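## 4. Wrist view episodes - cloth with drawstring

Read section 3 first if you haven't leveled the table. Everything below assumes the Drika controller is up and the wrist stream is showing in the Skatberg viewer. Last edited May 10, 2024, Jui-lin Liu. Send corrections to me, don't edit the wiki copy, it gets overwritten.

What we're testing: does a policy that sees only the wrist view pick a better grasp point when the cloth has strong color bands? The idea is that bands give it something to follow toward the cord. Plain cloth is the control set, see section 5. Method is the same for both so please don't improvise between them.

### 4.1 Before you start

- White surface wiped down. Lint shows up as features, seriously.
- Gripper zeroed, fingers closed then opened once.
- Wrist exposure locked. Auto exposure hunts every time the cloth covers the white.
- Log folder made, with the cloth code and your initials.
- E-stop within reach of your left hand, not behind the monitor.

**Caution:** drawstrings catch. If the cord goes round a finger and the arm keeps lifting, hit the stop. Do not pull it free by hand while the motors are live.

### 4.2 Running an episode

1. Drop the cloth from chest height, let it land how it lands. No arranging. If the whole thing lands flat, pick it up and drop again.

2. Run `reset_pose`. Wait for the second beep - the first one only means the command was recieved.

3. Start recording *before* you enable the policy. The first 2 seconds get trimmed later, that's fine.

4. Enable the policy. Hands off the table.

5. Watch the wrist stream during the approach, mainly the fingertips against the nearest cloth edge. Pause if you need to label. Rainbow cloth, fingers apart, tips just under the lower edge of the fabric. Cord loop is up at top center on the blue band. We label this kind of view `near_edge`, cord = `visible`.

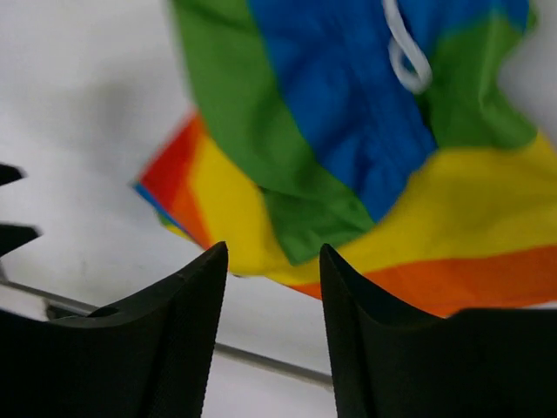

6. Set the cord label. Use `visible` if you can make out the loop or either strand, `hidden` if you can't. No `maybe`, we took it out of the label set in November.

7. Set the blur label. Judge the cloth only. One side smeared and the other side readable is `partial`, and partial episodes stay in. Only `full` gets dropped.

8. Resume. Let it close and lift by itself. Don't help it.

9. Stop the recording when the arm is back at home pose or the timer runs out, whichever is first. Timer is 17 seconds.

10. Write the outcome in the sheet right away. `held`, `slipped`, `missed`. If you forgot, mark it `unknown`, don't guess from memory.

### 4.3 Notes on labels

Color at the tips: write the band nearest the right fingertip. If the tip sits at a border put both, e.g. `orange/yellow`. Order doesnt matter, the script sorts them.

Folds: green next to blue in one spot tells you nothing about where the hem is, the cloth is bunched. Label what shows and leave the hem field blank unless you can see a free edge.

Shadows on the white are not cloth. The old segmenter kept calling soft gray patches fabric. The Merkix one is better but still check the mask on the first few episodes of each session.

### 4.4 Session size

200 episodes per cloth, then swap. Don't stop early because the numbers look good. The rainbow set looked great at the start of the pilot and then leveled off.

Pilot total was 2676 episodes over all cloths. Short version of what we saw:

- Banded cloth: tips end up closer to the cord when the cord is `visible` at the pause. With `hidden`, no clear gain over plain.
- Most `slipped` outcomes were grabs on a single layer near a free edge.
- `partial` blur made no difference we could measure. Hence step 7.

Not published yet, so keep it inside the group. Ng baseline gets rerun with the same drops before we compare anything.

### 4.5 If something goes wrong

**Stream freezes during approach.** Stop the policy first, then restart the viewer. Other way round and the arm keeps moving with you blind.

**Fingers touch the table.** Lower limit is off. Redo the touch-off in 3.2 and discard the episode.

**Mask flickers on yellow.** Exposure probably came unlocked. Relock, record the cloth again from the drop.

**Episode numbers skip.** Leave them. The loader handles gaps, it does not handle renamed files.

Upload at the end of the session with `push_session`, and keep the local copy until the checksum mail comes thru.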